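Packing work at Anen: robots take the boxes, people learn new tasks

At the company Anen, the job of filling and sorting cardboard boxes was for many years done only by hand. Since April, a part of this job is given to robots with arms and grippers, and the people who did it before are now learning how to teach, check and correct the machines. The project has the name Vomgate, and it runs in a bright hall with a green floor next to the old packing room.

The company sends out spare parts and small office goods. In a normal month it prepares 1,358 boxes of mixed contents, and the mixed contents are the difficult part. A cable does not keep its shape, and a pair of scissors must be held in the right place. For this reason the first months of Vomgate are used for practice with simple objects on a table, and the customers' orders are still packed by hand.

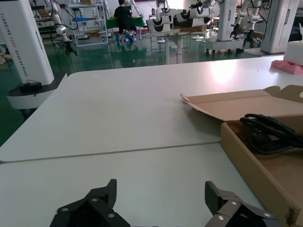 A coiled black cable in an open box on the practice table.

Ntombi Cele worked in packing before she became the leader of the practice group. She explains that her day has changed more than she expected. "Before, I was standing for the whole shift and my hands were always busy," she says. "Now I sit for a part of the day, I look at how the arm moves, and I write down where it made a mistake. In the evening my back is better, but my head is more tired."

According to her, the most useful knowledge in the hall comes from the packers. They know which side of a box gives way first and how a cable should be laid so that it does not spring out again. In the beginning this was not written anywhere. The group has now made a list of 66 short rules, and every new task for the robots is compared with it before the practice starts.

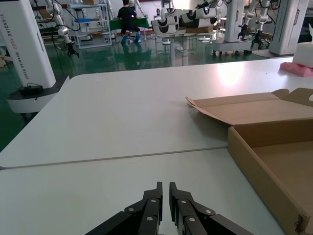

The two fingers of a gripper above the table, with an open cardboard box at the right.

For the staff, the biggest question was about their places of work. Anen has promised that nobody in packing will lose the contract during the project. The working hours are the same, but two of the early shifts were moved to seven o'clock, when the hall is quiet and the practice goes more easily. Each person from packing receives about 100 hours of training, which are paid as normal work.

Not everybody is satisfied. Some of the older colleagues would like to stay with the manual work, and they say that reading error messages on a screen is not what they have learned. There was also a discussion about pay. A person who supervises a robot has more responsibility, but for the moment the pay group has not been changed. The company and the staff representatives will speak about it again in the autumn.

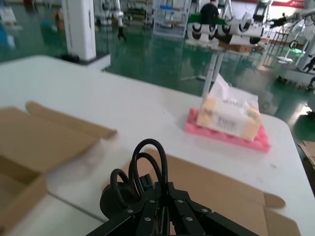 Scissors with black handles in the gripper, over a flattened sheet of cardboard.

The next step is planned for the smaller building at Ulmont, where returned goods are opened and sorted. This work has more variety than packing, and Cele thinks it will stay in human hands for a long time. "The arm can repeat a movement very well," she says. "But when a box comes back with a broken thing inside, somebody must decide what to do with it."

Employees from other departments can visit the hall every afternoon from two o'clock. They are asked to register at the reception first and to wear closed shoes.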